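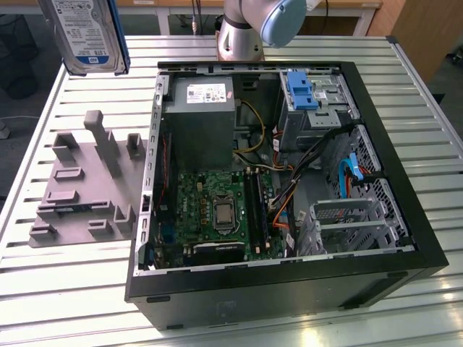
Open tower on the slatted table with the fixture plate to its left. The arm is behind, and the 1 TB drive has its blue rail on.

Dredeno Fixture Plate, tower edition

A 3D-printed plate for holding small computer parts beside a desktop case while an arm works on it. Designed by Teresa Mendes and Nuno Paiva at the Carvalho shared workshop for their drive-swap cell, and sold as a printed part or as files.

What it does

The plate lies flat on the table next to the case. Raised blocks, slots and L-shaped brackets give parts a known place to sit, so the arm can go back to the same spot every time. The tall post at the back is a height reference. Touch off on it once after you bolt the plate down and again whenever the table has been moved.

It was laid out for the job we do most, which is taking 3.5-inch drives out of old office towers and putting tested ones back. The tower goes on its side with the panel off and the open side up. Drives with clip-on plastic rails can keep their rails on.

What you get

Printed plate in grey, one piece
Height post, separate, push fit
Bolts and slot nuts for a slatted aluminum table
Paper drilling template for a wood bench
Settings card with the part positions measured from the post

The arm, gripper and table are not included.

Details

Part number: 1136
Weight with post: 117 ounces
Print time if you make your own: 40 hours
Bolts: 6

Print it with the flat side down and no supports. Bjartur Hviid printed the first one with thin walls to save plastic and two of the brackets snapped in the first month. The current files have thicker walls and a wider base under the post -- please don't scale them down to fit a smaller printer. If your bed is too small, ask for the split version.

Before you run it

Unplug the tower and hold the power button for a few seconds. Pull both cables from the drive by hand. We tried having the arm do it and gave up on the SATA latch. Tuck long cables away from the drive bay, and open the bay latch if the case has one. Run the first cycle at low speed with a dead drive.

Fit

Works with most mid-size towers laid flat. Very deep cases may need the plate moved out by one slat. The Cekudbridge controller profile is in the download, and a Privevero profile is being tested.

Usually ships on Tuesday. For spare posts, write to Benvinda Leitão at the workshop desk and give the part number.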